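Search this site Enter a word or topic Go

How a Bed Keeps You Warm
Estonmont Children's Learning Center – Home and Everyday Things
26 Jan 2020
Reading time: 4 minutes

Every night, most people in Estonmont lie down on a bed, pull something over themselves, and fall asleep. A bed looks simple when it is made, but it is built up in layers. Each layer has its own name and its own work to do. This page explains what the layers are and how they are put together.

The mattress

The mattress is the thick part that holds your weight. Some mattresses contain metal springs. Others are filled with foam, cotton, or wool. Long ago, many families slept on large cloth bags stuffed with straw. The straw became flat after a while and had to be replaced.

The sheets

A sheet is a large, thin piece of cloth. The bottom sheet covers the mattress and keeps it clean. Some bottom sheets have elastic sewn into the corners, and these are called fitted sheets. A sheet without elastic is called a flat sheet. It can be used on the bottom, with its edges tucked under the mattress, or on top, between the sleeper and the blanket.

Your skin sheds tiny flakes and gives off a little moisture while you sleep. Sheets collect both, so they need to be washed often. Many households wash them once a week.

The blanket

A blanket does not make heat. Your body makes the heat, and the blanket slows it down as it tries to escape. Wool and fluffy cotton are good at this work. They hold a great deal of air in small pockets between their threads, and heat moves slowly through air that stays still. Two thin blankets can be as warm as one thick one, as there is also a layer of air between them.

The bedspread

The bedspread is usually the top layer. It is wide enough to hang over the sides of the bed, and it protects the layers beneath it from dust. Bedspreads are often the most colorful part of the bed. They may be plain, flowered, checked, or striped.

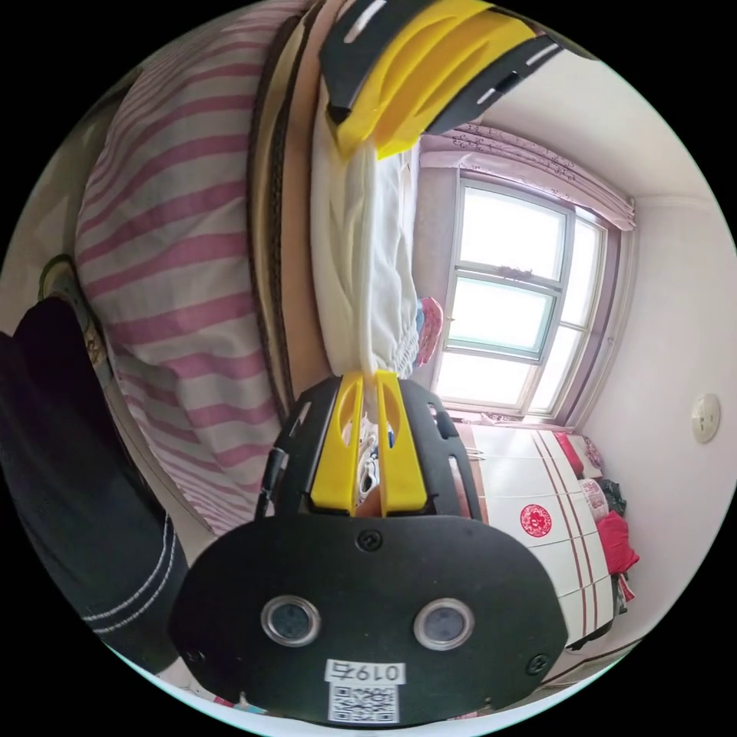

A bedspread with wide stripes of pink-mauve and off-white. The cloth gathers in soft folds.

Stripes can be made in two ways. In the first, the weaver changes the color of the thread, and the stripe becomes part of the cloth itself. In the second, the cloth is woven in one color and the stripes are printed on it afterward. If you have a striped cloth at home, turn it over. Woven stripes are often as bright on the back as on the front, while printed stripes are often paler on the back.

Making the bed

Begin with the bottom sheet and smooth it from the middle toward the edges. Add the top sheet, if your family uses one, and then the blanket. Tuck them in at the foot of the bed. Lay the bedspread last and walk to each side to see that it hangs evenly – a striped one makes this easier, for you can follow a single stripe with your eye. Large beds are easier to make with a partner.

Words to know

Elastic: a material that stretches and then returns to its shape.
Weave: to make cloth by crossing threads over and under one another.
Moisture: a small amount of water in the air or on a surface.

Text by Tadeo Bustos. Reviewed by Keegan Dunstan.

Related pages
Why Do We Sleep?
From Sheep to Sweater
How Soap Works
What Is Inside a Pillow?
The Weavers of Skeseck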